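Quick one on clearing a desk and keeping it clear. Wrote this for the shared office at Rilleck after the third person asked me how I do mine, then cleaned it up a bit (not much). Works for a home desk too.

Time needed: 40 minutes the first go. After that, 2 minutes at the end of the day.

## What you need

- a box, any box, bigger than you think
- trash bag
- damp cloth, dry cloth
- masking tape and a marker
- a timer - phone is fine, but put it face down

No organizers. Don't buy anything yet. I bought a Virkix drawer set before I sorted a single thing and it was the wrong depth for my drawers. Still have it. Holds lightbulbs now.

## Step 1: everything off

Everything. Monitor can stay if it's a pain to move. Keyboard, lamp, mugs, cups of pens, the paper pile - all of it into the box or onto the floor next to the box. Don't sort while you do this. You'll want to. Every pile has something interesting in it and that's how you lose an hour reading an old warranty.

Five minutes, tops.

## Step 2: wipe down

Damp cloth first, then dry. Do the back edge where the dust collects and the underside of the front edge, which is grosser than you'd expect. Pale desktops show mug rings, so go over those twice. A bit of dish soap on the cloth is plenty, skip the spray stuff near a keyboard.

While it's bare, look at the light. Which side does it come from? If you're right handed you want the lamp on the left, or your hand shadows whatever you write. Lefties, flip it.
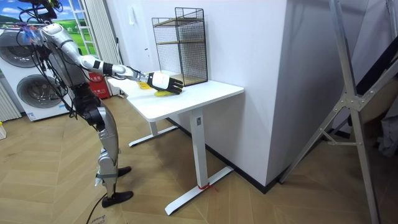

## Step 3: only what you touched today

Now go in the box. Take out only the things you used today. Not this week. Today. For me that's keyboard, mouse, one pen, one notebook, water. That's the whole list and it was kind of embarassing how short it was.

Place them by reach:

1. Elbow at your side, forearm swings across the desk. Anything inside that arc is the good space. Daily things go here.
2. Arm all the way out. Second space. Lamp, phone, tissues, a tray if you must.
3. Anything you have to lean for. Not desk space. It's a shelf that happens to be on your desk, and stuff goes there to die.

Mark the first arc with masking tape if you're the forgetful kind. Take it up after a week, it leaves gunk if you wait longer.

## Step 4: the box

Box goes under the desk. Write the month on it - mine says July. When you need something, get it out, use it, then give it a real home instead of putting it back. Whatever is still in there at the end of the month gets tossed, donated or filed.

Exceptions: passport, keys, anything with a signature on it, chargers you can identify. Chargers you can't identify go in a bag with a tape label, one more month, then out.

## Step 5: paper

Paper is its own problem. Two folders. One says DO, one says KEEP. No third folder. I had a third one called "pending" and it ate a tax letter.

DO folder stands upright where you see it. Lying flat doesn't work, things get put on top. KEEP goes in a drawer, newest in front, no sub-categories untill it's too fat to close.

Recycle the rest right then. Bag's already open.

## Step 6: cables

Last, because you only now know what's staying.

- unplug all of it
- plug back in only what has a device on the other end
- tape flag on each plug, write what it is
- run them down one leg, the back one nearest the outlet
- leave slack if the desk goes up and down - raise it all the way before you tie anything

I use the cheap Genard hook and loop strips. Zip ties look neater, but you'll be cutting them with the wrong scissors next time something moves.

## The 2 minute reset

Same time daily. Mine's 5:40 pm, before I shut the laptop.

- mugs to kitchen
- loose paper into DO or the bin
- pen back
- chair in

That's it. Don't wipe, don't reorganize. If it takes longer than the timer, too much is living on the desk - back to step 3.

## Stuff people asked

**Shared desk?** Each person gets a box. Surface goes back to bare at the end of the shift. Label the boxes on the short side or you can't read them on a shelf.

**Photos, plants?** Sure. One, maybe two, in the second space. Not a rule, just mine.

**Drawers first or desk first?** Desk. Drawers are a weekend.

Label template is pinned up by the printer, take one. Drawers writeup coming when I've done mine.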